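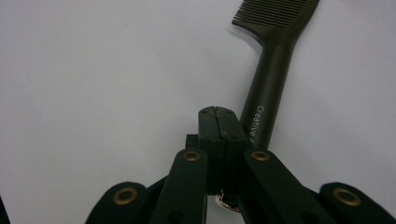

Gumton salon school moves to one-comb stations

The hairdressing school at Strand, in Gumton, has changed the way its work tables are laid out for the new intake in September. Each table will now start the day with a single black plastic comb on a clear white top, and everything else will be kept in the drawer units along the wall until it is called for.

The change follows a stock check carried out over the summer. The school recorded 2,266 small items in its teaching rooms, among them combs, section clips, brushes and neck strips. Many were duplicates, and a large share of the combs had bent or missing teeth and were withdrawn.

Afaf Hakim, who runs the practical course, said the old layout slowed the first part of every lesson. "Students were given a full tray and spent the opening minutes sorting through it," she said. "The first six sessions are sectioning and combing out. For that they need one comb with fine teeth and a handle they can hold properly."

Fine-toothed combs with a long, round handle are used at this stage for parting and for keeping tension even along a section. Students are taught to hold the comb by the shaft and turn it between finger and thumb. Wide-toothed combs and brushes come in from the seventh session, when the class moves on to longer hair.

Cleaning has been changed as well. Combs are brushed free of hair, washed in warm soapy water, rinsed and then left in disinfectant for the time stated on the bottle. They are dried flat on a clean towel before going back to the table. Any comb with a damaged tooth is thrown away, as a rough edge can scratch the scalp or catch the hair. Table tops are wiped down between clients - pale surfaces were kept in all the teaching rooms so that loose hair shows up.

The drawer units were supplied by Stondach, with labels and dividers from Pludel. There are 14 units in all, one for each pair of tables and the rest for shared stock. Students sign out extra tools from the shared drawers and return them by 4.30pm.

The school has places for 55 students on the coming course. Kit lists have been shortened to match the new layout and will be sent out with joining letters. Students who already own a comb may bring it, provided it passes the same check as the school's stock.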